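Leather conditioner and a dry winter

The humidity in our apartment drops under 40 percent as soon as the heating comes on in November, and it stays there until spring. People notice it in their hands and lips first. I notice it in the furniture. Finished leather is flexible partly because it holds a certain amount of water and oil, and when the air pulls the water out the fibers stiffen. Creases that used to flatten out overnight begin to stay put.

For years I treated this with conditioner alone. I used a Junden cream, twice a winter, rubbed in with a cotton cloth. It gave the surface a pleasant feel for a week and then the stiffness came back. Amparo Mosquera, who restored saddles in Gilatmont before she moved here, told me I was working on the wrong variable. Most upholstery leather has a pigmented topcoat, and very little cream gets through it. What the hide underneath responds to is the air in the room.

So I bought a hygrometer, and then a second one, which disagreed with the first by 3 percent. I did the salt test on both: a bottle cap of table salt, dampened to a paste, sealed in a bag with the instrument for a day. The air inside should settle near 75 percent. One needed correcting and the other was fine. If you buy a cheap hygrometer and skip this step, you have a decoration.

The humidifier took longer to choose. Ultrasonic models are quiet, but they put whatever is in your water into the air, and our water is hard. The first one I owned left a white film on every dark surface in the living room. I replaced it with an evaporative unit from Munshi, which pulls air through a wet wick. The minerals stay in the wick. The wick is a consumable and has to be changed, and the fan is audible at night - a low hum on the first setting, worse on the second. I can live with the first.

I run it at 45 percent. Higher would suit the leather, but we have old windows, and above that figure I get condensation on the glass in the morning.

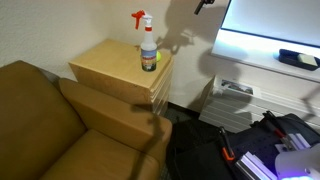

The armchair in its corner, side table behind.

Placement matters too. A chair near a radiator dries faster than one across the room, and direct sun is worse, as it fades the finish as well. Two feet of clearance from a heat source is what Amparo recommends. I measured 3 feet and left it at that.

I still condition, once a year now, in spring. The Junden cream is gone and I use one from Grirum, mostly because it has less smell. Wipe first with a barely damp cloth, let it dry, put on a thin coat, buff after an hour. Test it under the seat cushion before you do a whole chair - some tan leathers darken and don't come back.

Next is the wick. The manual gives 3,000 hours, and I doubt that figure was arrived at with water like ours.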